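Lusum clothing reuse project: February report to the Flirken fund

Folding and packing continued at the Groltine site. We handled 2,426 garments, of which 64 were set aside for repair. Ehsan Zarei puts the saving from the new folding method at about 19 per cent of table time. I would treat that with caution, as the earlier timings were taken by a different crew on smaller tables.
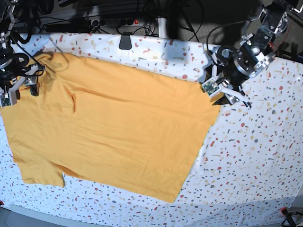
Orange T-shirt spread out on the folding table, February.

T-shirts remain the slow item. Collars bunch and creases get folded in, and I am not convinced a longer training session will cure it. The remaining 75 pounds for table coverings is unspent. We ask to carry it over until the Ebihara order is confirmed, which I do not expect before the next report.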